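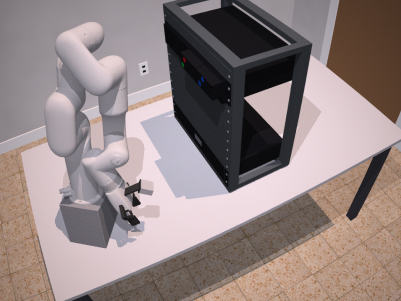 How many examples does it take before the arm learns to do a thing by itself? More than I'd like, and it depends a good deal on how different they are from one another, so I'd rather have 82 that vary than 403 that are near copies.

Search this diary Go

Oct 18, 2025

I wrote that question at the top of today's page because I have been asking it since January, and I thought if I put it down with an answer next to it I might stop chewing on it over dinner. We'll see!

So, the rack task. I spent nearly the whole day in the simulator with it, with the tea going cold beside me as usual. I have grown fond of this little made-up room, with its speckled tan tiles and its brown door that doesn't go anywhere. The outlet on the wall still pleases me every time (somebody at Cledlow modeled it, and I'd love to know how long they spent on it). The arm sits on its gray box on one side of the table and the big black rack stands on the other, and my job is to steer the one toward the other, over and over, and save the runs that are worth saving.

I started the morning with 11 runs from the same starting pose, fingers open and down near the table, just to get my hands warm. They were fine. They were also all alike, and I could feel it while I was doing them - same swing out, same slow approach, same little pause before I committed. I kept four and threw the others away, which felt wasteful and then felt good, like clearing out a drawer.

After that I made myself be less tidy. I started from higher up, I came in from the back, I let the elbow go wide and brought it home late. The side of the rack nearest the arm is a solid panel, so you can't just push straight across, you have to think about going around to the open front, and there are a couple of honest ways to do that. I tried to give each of them a fair share. By the time I broke for lunch I had bumped the posts more often than I care to write down, and I marked those as failures and kept them in their own folder, since the Virnitthorpe people want them for the part of the model that judges how a run is going.

The status lights are the next thing. On the unit up top there's a red one over a green one, and then two blue ones farther along, and I want the set to include runs where the lights change between takes, so the model doesn't decide that those exact colors mean "go ahead." I wrote to Boateng about a script for that. I'd also like the shadows moved around, because the rack throws such a big pale one across the table and I worry that the policy will lean on it. I had that happen on the Burano job last winter and it took me weeks to see what was wrong, and I still feel a bit foolish about it.

The final tally for the day was 58 good runs. I'm pleased with that, my wrist less so. The controller has a stiff trigger and I really must ask for another one, I keep saying so and then forgetting until my hand hurts again.

Tomorrow, higher starts first, while I'm fresh. Then rename the folders, which I've been putting off. And soup, there's half a pot left.

Contact | Copyright 2025 | Back to top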